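Sovik Civic Help Desk
Community Questions on Local and State Government

May a county executive extend an emergency declaration without a council vote?

Posted by Oisín Keogh, Rakena

In August the executive of Hesau County declared a local emergency over the condition of the Riven bridge and moved money from the road fund to pay for temporary traffic control. The declaration has now been extended twice. I can find no record that the county council voted on either extension. I have read the charter and remain unsure whether silence from the council counts as consent. I would also like to know how a resident may place an objection on the record before the next meeting.

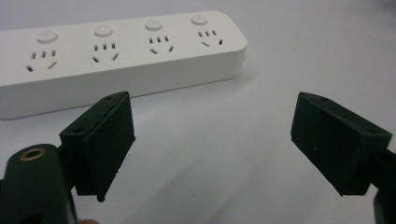

Filed under: County Government / Emergency Powers

Replies to this topic are written by members of the community and do not constitute legal advice. Members are asked to cite the section of the charter or code on which they rely.

Maxine Hinds

The answer depends on which power the executive used. The Hesau charter treats the declaration and the spending as separate acts, and they should be read separately.

The declaration itself may be issued by the executive alone. An extension requires a resolution of the council, adopted in open session by a majority of members present. The charter does not provide for consent by silence. If there was no resolution, the extension is open to challenge, although work already performed under it is generally still payable.

The transfer of funds falls under Section 362 of the county code. It allows the executive to move money between departments during a declared emergency, provided that written notice is sent to the council clerk. You should ask the clerk for two documents: the notice of transfer and the minutes of any meeting at which the extension was discussed. Special meetings are sometimes filed apart from the regular calendar, so please request those minutes by name.
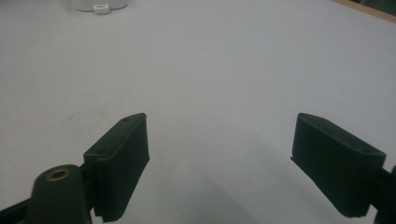
A written objection must reach the clerk before noon on the day of the meeting. It should identify the declaration by its title, state the section you believe was not followed, and carry your signature and home address. The statement itself may run up to 300 words; attachments are not counted. The clerk accepts photographs of signed pages if every line can be read. Place each page flat on a plain surface, such as the pale, matte tabletop shown, and photograph it from directly overhead. Faint smudges on the table are of no concern, but a mark on the page may lead the clerk to request a new copy. Retain the signed original until the minutes have been approved.

RivenRoad

I believe the executive can do whatever is needed until the emergency is over. That is how it was handled during the flooding, and no one objected then. You could telephone the council office and ask.

Maxine Hinds

In response to the reply from RivenRoad: the flood declaration was issued under the earlier charter, which had no requirement for a vote on extensions. It should not be relied upon in this case. The office can confirm by telephone whether a resolution exists, but a telephone call does not place an objection on the record.

Oisín Keogh

Thank you. I have sent a written request to the clerk for the notice and the minutes, including those of special meetings. I will post the response under this topic when it is received.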